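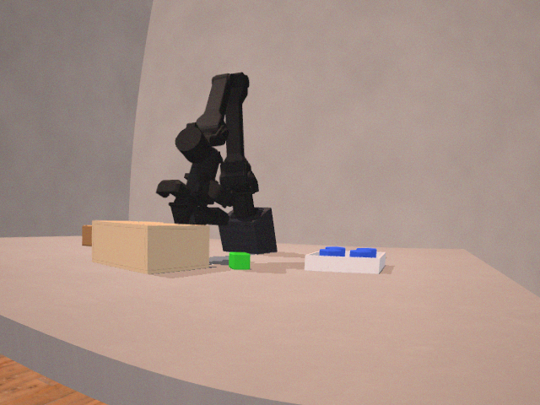 Gøran Haugland évalue des politiques de manipulation depuis assez longtemps pour se méfier des taux de réussite, surtout des siens. Avec Maricel Malabanan, il a passé l'hiver à chercher une chose peu glorieuse : si une note obtenue en simulation permet de prédire, même de loin, le classement des mêmes politiques sur un vrai bras. Le banc d'essai s'appelle Usow. Un bras noir replié, un cube vert, un bac blanc, une grosse boîte beige posée de travers devant lui. « On me demande souvent à quoi sert la boîte, dit Haugland. Elle sert à gêner. C'est la seule de l'équipe qui fasse exactement ce qu'on attend d'elle. »

Il reçoit dans un bureau sans fenêtre, au bout d'un couloir où l'on a entreposé les cartons du déménagement précédent. Malabanan arrive avec dix minutes de retard et un ordinateur ouvert, qu'elle ne refermera pas. Elle a écrit l'essentiel du code et corrige les phrases de son collègue avant qu'il les ait finies.

Le protocole tient en peu de mots. On prend 30 politiques entraînées de manières différentes, certaines franchement mauvaises, et on leur fait exécuter 400 épisodes chacune dans le simulateur. Puis on recommence sur le robot réel, avec moins d'épisodes et davantage de café. « Les mauvaises sont indispensables, précise Malabanan. Si vous ne comparez que d'excellents modèles, vous mesurez du bruit et vous l'appelez un classement. » Haugland ajoute que les trouver n'a posé aucune difficulté, le laboratoire en produisant depuis des années.

Leur résultat principal a de quoi vexer les amateurs de beau rendu. L'équipe a d'abord soigné les apparences : textures de table, grain du mur, ombres portées. Le classement simulé s'est à peine rapproché du classement réel. Elle a ensuite repris le frottement des doigts et le retard de commande, deux paramètres qui ne se voient sur aucune figure, et la corrélation est montée nettement. « J'ai consacré un mois au plâtre du mur, raconte Haugland. C'est un très bon plâtre. Je l'ai gardé par affection. »

Malabanan est plus nuancée. L'aspect visuel compte, dit-elle, pour les politiques qui n'ont appris que sur des images réelles et qui perdent leurs moyens devant une ombre trop nette. Pour celles-là, un mur raté suffit à fausser l'épisode. « Ce que nous disons dans l'article, c'est qu'il y a un seuil. Une fois passé, chaque heure de rendu supplémentaire vous fait plaisir à vous, et à personne d'autre. » Le seuil en question a été estimé sur une seule table. Elle insiste pour que je l'écrive.

La méthode elle-même, baptisée Hirnero pour des raisons que ni l'un ni l'autre ne souhaite exposer, consiste à régler le simulateur sur 3 politiques témoins, puis à geler tous les paramètres avant d'évaluer les autres. L'interdiction d'y retoucher ensuite a été la partie la plus pénible. « On voit un modèle échouer, on est persuadé que c'est la faute du contact, on a très envie d'aller changer une valeur, dit Haugland. Maricel avait mis un mot de passe sur le fichier. » « Il l'a demandé 2 fois », complète-t-elle sans lever les yeux.

Restent les cas où la simulation se trompe avec assurance. Une politique classée parmi les meilleures à l'écran s'est révélée incapable, sur le vrai bras, de contourner la boîte : elle la poussait. Le simulateur lui avait attribué une masse trop généreuse, et la politique en profitait pour s'y appuyer. L'erreur figure en annexe, avec la valeur fautive et la valeur pesée. Un relecteur a demandé pourquoi la boîte n'avait pas été mise sur une balance dès le départ. « Excellente question, admet Haugland. Nous avons répondu sur une page et demie. »

La suite se fera sur une seconde table, avec des objets souples, que le simulateur traite pour l'instant avec une grande désinvolture. Le code doit être déposé en septembre. Haugland voudrait y joindre une documentation complète ; Malabanan lui fait remarquer qu'il l'avait déjà promise pour la version précédente. Il prend note sur un carton.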